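Press room check, royal visit to Hindundale
Completed by Tamsin Dunstan, Sunday, before the doors opened

1. Accreditation desk
Passed, with comments. Passes were laid out alphabetically by first name, so anyone asking for Mr Tipoki had to be asked whether he was a Murray. Photographs match faces if you allow for the passage of years.

2. Fire exits
One failed, one passed. The rear exit was blocked by a life-size cardboard Duchess, supplied by the Sillside tourist office. Moved to the corridor, where she startled Fedir Kushnir twice. Keep her away from anything marked with a running man.

3. Cables
Failed, then passed. Taped down from the lectern to the sound desk. The tape says FRAGILE along its whole length, but it sticks.

4. Seating
Passed on second look. Gangways clear, back row off the radiator. Any chair that rocks goes to the store, and the fashion desks go on the left, where they can see shoes.

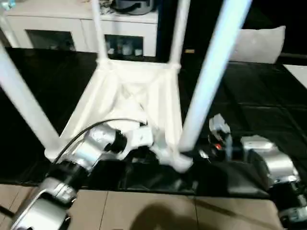 The front row is reserved for the Tautahi broadcasters, who have asked to be told the colour of the coat in advance. We don't know the colour of the coat. Kirsty Pearce has rung the palace 2 times about the coat and would like it noted that she has a degree.

5. Lectern
Passed. Steady when leaned on by Hamish Hapeta, who leans on everything. Water glass moved away from the microphone.

6. Crowd barrier, main steps
Passed, with a worry. Stewards have been briefed for 4000 people. The hat is expected to be large and there is wind forecast. Steward at the bottom step to be a good catcher.

7. Questions
Not strictly safety, but see last May. The session is 20 minutes. Questions on the marriage will be met with a remark about the new library. Follow-up questions will be met with the same remark.

Outstanding: hinge on side door, coat.

Signed off: T. Dunstan

Recent items
Skastura gala: who wore the curtains?
Palace declines to comment on declining to comment
Sillside welcomes cardboard Duchess
Murray Tipoki's diary: my week behind a rope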